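About us at Saltira

Hi, I'm Coralie Grimshaw, and I started Saltira with three friends to teach robots by showing them how it's done.

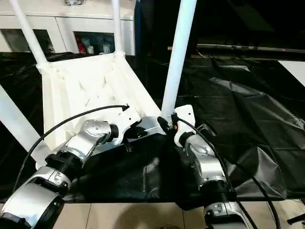
Two arms and an upside-down table or stool, legs up.

We guide the arms through a job by hand, then train on the recordings – 1,109 so far, all furniture! In October we began marking the moment each gripper closes, and the trained arms now finish 71 percent of their test runs. I'm still grinning about it. Want to compare notes? Drop me a line.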